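Ileana Onu lleva once temporadas revisando ropa de segunda mano para Firarness, un pequeño servicio de clasificación y reventa de prendas de punto. Trabaja desde casa, en un dormitorio donde la cama sirve de base para un tablero blanco que retira al final de la jornada. Hablamos con ella a media tarde, en diciembre, cuando el volumen de entrada sube y los plazos se acortan.

La primera pregunta fue por qué sigue doblando a mano y sin plantilla. "La plantilla rígida va bien con camisas de un solo tejido", explica. "Con una chaqueta de punto, que tiene puño, canalé y a veces forro, la plantilla obliga a tirar de la prenda cuando se extrae. El tirón deforma la cintura. Prefiero perder unos segundos en cada pieza."

Su procedimiento tiene cuatro pasos: extender, alinear costuras, plegar los laterales y plegar a lo largo. El primero es el que más tiempo consume y el que casi todo el mundo abrevia. Onu insiste en que una prenda mal extendida no se corrige en los pasos siguientes.

"Si queda aire entre las dos capas, el pliegue se desplaza", dice. "Se ve al día siguiente, en la balda. El montón se inclina siempre hacia el mismo lado."
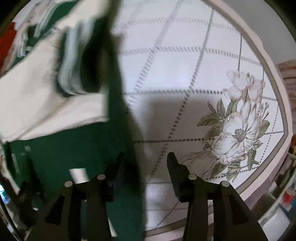 El color plantea un problema distinto. Las piezas que combinan un tono oscuro y uno claro se manejan aparte, porque la zona clara recoge pelusa y cualquier roce con la oscura queda a la vista. "El verde botella con blanco es el caso típico", señala Onu. "Lo oscuro disimula las arrugas y lo blanco las enseña todas. Yo aliso primero el blanco y después me ocupo del resto." La superficie de apoyo también cuenta: trabaja sobre blanco, y las líneas de puntos grises impresas en el tablero le dan una referencia para la vertical sin necesidad de regla.

La elección de ese tablero fue objeto de cierta discusión con Anca Ursu, que coordina las entregas de Firarness y defendía una mesa lisa. Ursu, consultada por teléfono, mantiene su posición. "Un dibujo cansa la vista cuando se pasan muchas horas encima", afirma. "Pero Ileana devuelve los lotes bien alineados y no voy a cambiarle el puesto."

Onu reconoce que el dibujo tiene un inconveniente. La cuadrícula girada, en rombos, induce a error a quien empieza: se tiende a seguir la diagonal y la prenda acaba torcida respecto al borde. Ella toma como guía dos vértices opuestos y prescinde de las líneas intermedias.

El sistema de registro es sencillo. Cada lote lleva un número, una procedencia y una columna de incidencias. El que tenía abierto durante la entrevista, el 486, procedía de Joltau, un almacén que vacía existencias dos veces al año. En la columna de incidencias había escrito "elásticos" y nada más.

"Los elásticos son lo primero que falla", aclara. "Cuello, puños y cintura. El cuerpo de la chaqueta puede estar perfecto y el canalé, vencido. Lo estiro un par de centímetros, lo suelto y miro si vuelve. Si no vuelve, la pieza baja de categoría."

Firarness maneja 8 categorías, una escala que heredó de Jastier, la empresa con la que compartió almacén en sus comienzos. Onu considera que sobran la mitad. En la práctica usa cuatro: venta directa, venta con arreglo, recuperación de tejido y descarte. Las demás las asigna Ursu después, con criterios de precio en los que Onu prefiere no entrar.

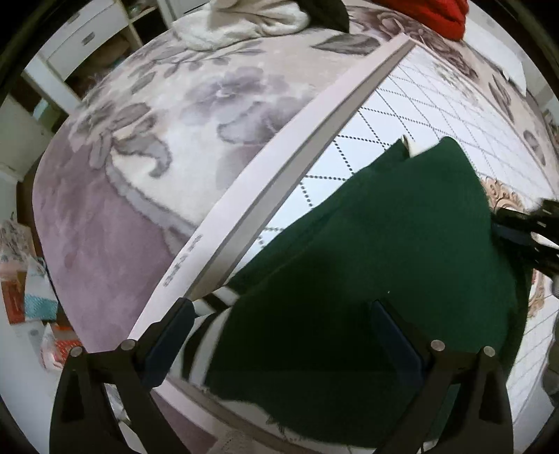
Los hilos sueltos abren otra discusión frecuente. Hay clasificadores que los cortan al ras en cuanto los ven; Onu los deja hasta haber localizado el origen. Un hilo que nace en la costura puede ser un remate largo, sin consecuencias, mientras que uno que nace en el punto anuncia una carrera. En una prenda verde oscuro como esta, con unas hebras asomando por el borde inferior y una banda a rayas blancas y negras en un extremo, su orden es fijo: primero las hebras, luego la banda. "Las rayas ayudan", dice. "Si el tejido ha cedido, dejan de ir paralelas y se nota sin medir nada."

Para los arreglos recurre a Tamara Oprea, que cose por encargo y cobra por pieza. El hilo lo compran a Değirmenci en conos de 3.000 metros, en pocos colores. El verde es el que peor se iguala. "Hay que comparar con luz de ventana", advierte Onu. "Con bombilla, dos verdes oscuros parecen el mismo."

Queda la cuestión del almacenaje. Onu no cuelga el punto en ningún caso - la percha marca los hombros y alarga el cuerpo - y limita la altura de los montones para que la pieza de abajo no reciba demasiado peso. Las cremalleras se cierran antes de plegar y quedan hacia dentro. No usa bolsas al vacío.

¿Cambiaría algo del puesto? "La altura", responde. "El colchón cede por el lado en que me apoyo y acabo calzando el tablero. Le he pedido a Anca unos caballetes. Dice que en enero."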